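4.2 What people did when they wanted to be quiet

I went into this part of the study expecting to write about headphones. Everybody I talked to beforehand told me it would be headphones, and the earlier survey at Astus had a whole page on them. So I put headphones first on the diary form, gave them their own checkbox, and then watched the 521 entries come in with that box mostly left blank. People do wear them. They just don't think of it as doing something about noise, any more than they think of putting on shoes as doing something about the sidewalk.

What they wrote about was talking. Over and over, the entries describe somebody lowering their own voice, or walking a phone call out to the stairs, or saving up a question until lunch. I had asked the 40 participants to note any moment when sound "got in the way," and I had pictured the sound coming from other people. A big share of them took it the other way and wrote down moments when they worried about being the sound. One entry from Vogler reads, in full, "Dentist. Took it in the parking lot. Cold." I love that entry and I've read it out at two seminars now.

Rocío Durán and I coded the diaries separately, and this is where we disagreed the most. She wanted to put the stairwell calls under privacy. I wanted them under courtesy. We went back and forth for most of November, and in the end we made a combined code, which we called stepping out, and split it only where the writer gave a motive in so many words. I'm still not fully happy with it (Rocío is, I think). Readers who want to see the privacy reading on its own can pull it from the coding sheet, where her original labels are kept in a separate column.

The buildings matter too, though less neatly than I'd hoped. Ernus has carpet and a low tiled ceiling, Vogler has carpet and partitions, and the big shared room at Odham has neither. Figure 2 is from Odham.
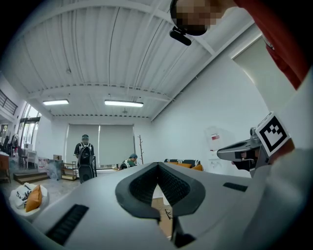
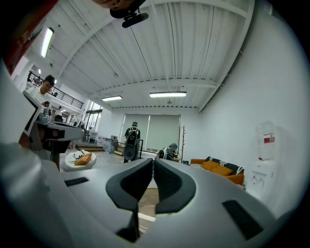
Figure 2. The shared room at Odham. The light wood floor shows in both pictures.

Stepping out was most common at Odham, and people there had the longest list of places to step out to: the loading door, the stairs, a bench outside, somebody's car. They also had strong opinions about which of these were polite. The car was fine, the stairs were fine before noon, and the loading door was for emergencies. When I asked what made the room hard to talk in, several of them pointed straight up, and looking at the white corrugated ceiling and steel beams in the second picture I can see what they were pointing at. I didn't take reverberation measurements, so I can't say how much of the trouble really comes from overhead. What I can say is that the people who work there blame the ceiling, and they plan their calls around that belief.

At Ernus the talk was quieter and the complaints were sharper. With a softer room, single voices stood out, and participants could name the voice. Lilian Wanyama ran the interviews there and came back with 12 different descriptions of the same man's laugh. None of them were unkind! But several people had moved desks over it, and one had moved twice. I didn't see anything like that in the Odham diaries, where noise was nearly always written up as a general thing, like weather, with no owner.

This leaves me with a loose end. If a lively room spreads the blame out and a soft room pins it on one person, then the usual advice to add carpet and panels might trade one kind of bother for another. Three sites aren't enough to carry that idea very far – I'd want at least one place that went from hard to soft while the same people were working in it. Vogler came close, with partitions going in partway through the diary period, but the entries thin out right around the move and I don't trust them.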